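Ticket: Gripper sets for second folding station, quote does not match order plan
Opened by: Vratislav Říha
Date: 21 December 2020
Status: open, waiting for purchasing

Hello, I write again about the handheld grippers from Carkero. The quote from October is for 14 units, but our plan for next year needs more, and the price of spare fingers is missing. I attach the current state of the garment work, so that purchasing can see what the equipment is for. 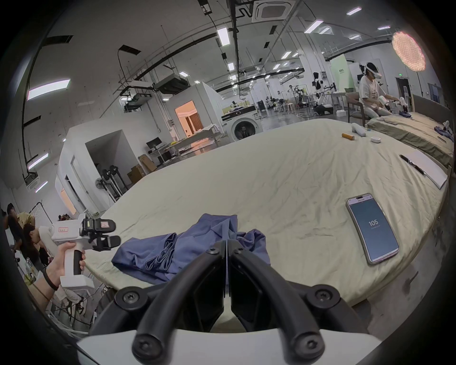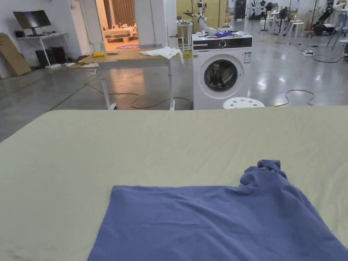
Blue garment on the sheet, in both of the first two.

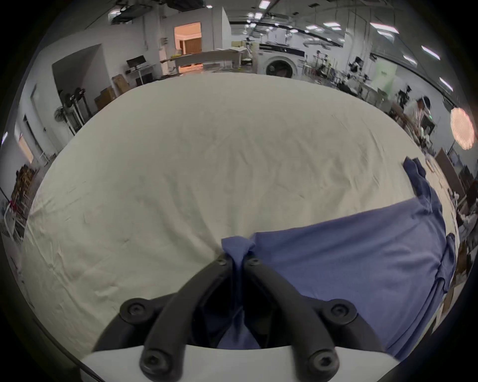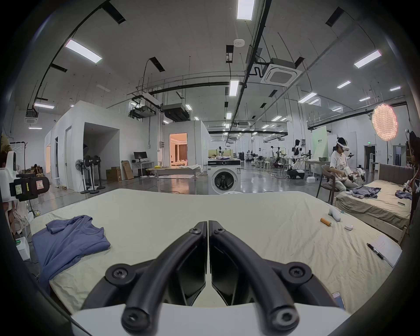 What I checked until now:

1. Carkero confirmed the unit price of 288 without the fingers. One pair of fingers is 14 extra. In my budget table I had 271 for everything, which was the old price. This mistake is mine and I corrected it.

2. Fledier offers a similar gripper for 271, but the mounting holes are different. We would need new brackets, and I have no price for them yet.

3. Randik can deliver the wrist straps alone. Their minimum order is 500 pieces – too much for us. I asked if they can split it with another customer. No answer.

4. The sheets and T-shirts go on a different cost line. Please do not put them in this ticket again.

Still open: does the Carkero price stay valid after the new year? Öberg in purchasing wrote that it does, but I do not find this in the quote. I need it in writing before I sign.

Update, same day: Carkero sent a new PDF. The fingers are in it now, the validity date is not. I asked again – please keep the ticket open.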